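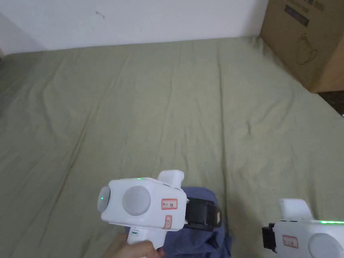 The Night Bus to Lalen

Ingeborg Holzer had 55 minutes to learn how to yodel, and she was spending the first three of them looking for her other boot.

"It's under the radiator!" Emil Schwaiger shouted from the stairs. He was already in his coat and hat and had the accordion strapped on over both, so that he looked like a man being carried off by a piece of furniture. "It's been under the radiator since December, Inge, come on!"

It was under the radiator. It was also full of walnuts, which the mice had been putting by, and she tipped them out into the fruit bowl and pulled the boot on and ran.

You have to understand about Lalen. It's the last village before the pass, 253 people and one street, and every winter on 20th February it holds the Calling. Somebody stands on the church steps and calls across the valley to Folier, and somebody in Folier calls back, and if both voices carry then it's spring, whatever the snow thinks about it. There's soup afterward. There's a band, a terrible, wonderful band, with Emil on accordion and two brothers who share a tuba. Ingeborg had grown up on stories of it and had never once been, because her mother had left Lalen at nineteen after an argument over a goat and had forbidden the whole family to go back.

Her mother had been the caller. That was the part Emil had let slip over the phone, an hour ago.

"The Tuncer girl was meant to do it," he'd said, "and she's lost her voice, she sounds like a gate. So I thought, well. You're a Holzer."

"I've never yodeled in my life."

"But you're a Holzer!"

And then he'd come to fetch her, as if that settled the matter.

The bus was waiting at the bottom of the hill with its lights on and snow sliding off its roof in slabs. They were the only ones who got on. The driver looked at the accordion, looked at Emil, and charged him for two seats.

"Right," said Emil, dropping into both of them. "It's all in the break. Your voice is a house with two floors, and most people spend their whole lives trying to hide the stairs. You want to fall down them. Loudly!"

He showed her. It was a huge sound, a glad, cracked, tumbling sound, and the driver braked.

Ingeborg tried. What came out was the noise of somebody stepping on a toy.

"Lovely," said Emil.

"It was not lovely."

"It was small, but it was lovely. Again."

She did it again. She did it past the sawmill and past the frozen reservoir, and she did it going around the bends at Dravirgate, where the road hangs over the river and sensible people close their eyes. Somewhere in there she stopped being embarrassed. It happened all at once, like an ear popping. She could feel the place Emil meant now, a little ledge at the back of her throat, and when she leaned on it her voice tipped over and went flying up by itself, and oh, it was fun! It was like jumping off a wall when you're six.

"There's your mother," said Emil, very quietly for him.

She looked out the window for a while after that. The moon had come up over the ridge and every fir tree had its own blue shadow. She thought of her mother doing the dishes, and how she always hummed two notes, low and then high, and never the bit in between.

Lalen was all out on the street. They had lanterns on poles and lanterns on sleds, and one dog had a lantern too, tied to its collar, and was making the most of it. The Tuncer girl came running up in a scarf as thick as a bolster and took both of Ingeborg's hands. "Thank you," she croaked. She did sound like a gate. "Don't look at the people. Look at the light on the other side. That's Folier."

"What if they can't hear me?"

"Then you do it again. One year it took until breakfast."

The church steps had been swept and salted. There were eleven of them and Ingeborg's legs remembered none of it afterward. She only remembered turning around and finding the whole valley in front of her, black and silver and up to 1000 feet deep, and far across it one yellow light no bigger than a seed.

Behind her the accordion took a long breath and held it.

She fell down the stairs.

It went out of her so fast that she nearly went after it. The low note, the crack, the high one — and it wasn't tidy and it wasn't quite in tune, and it was enormous. It hit the far side and came back, and came back again off the pass, smaller each time, until it was only a sort of shine in the air.

The dog sat down. The tuba brothers took off their hats.

Across the valley there was nothing. Ingeborg counted her own heartbeats and lost her place. She had just filled her chest to try again when it came, thin and clear from the yellow light: low, then high, with the break in the middle like a laugh.

Everybody in Lalen yelled at once. Somebody hugged her, and then somebody else did, and the band fell on its first tune from several directions. But she stayed where she was on the top step, staring at Folier.

"Emil," she said. "Who answers, on that side?"

"Ah," said Emil, who had started playing and found he couldn't hide behind it. "It changes. They ask around."

"Emil."

"She rang me on Monday's—no, never mind when she rang me. She said she'd sworn never to set foot in Lalen again." He squeezed out a chord, beaming. "She said she hadn't sworn a thing about Folier."

Ingeborg turned back to the valley, leaned on the little ledge in her throat, and called her mother again.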